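Thursday, late

Nuria has talked me into the Praltton sleep plan, or at least into reading it.

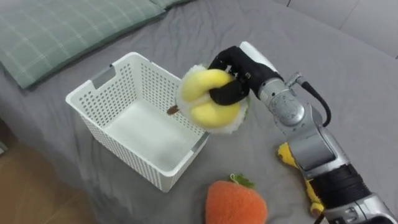

It costs 448 for the two of us and the booklet says I will "reclaim my nights" in two weeks. Reclaim them from what? I wake at 3, I lie there, I get up and eat toast. Been doing it since Aguirre closed the day shift.

There are 2,462 happy users, it says on the back. Who counted the grumpy ones? Demetrio tried it in March and swears by it, but he also swore by the magnet bracelet, and he naps every afternoon.

The first rule is no reading in bed. I don't see how a library book ever kept anyone up. Told Nuria I'd do one week and keep my own notes. She said fine and went straight to sleep.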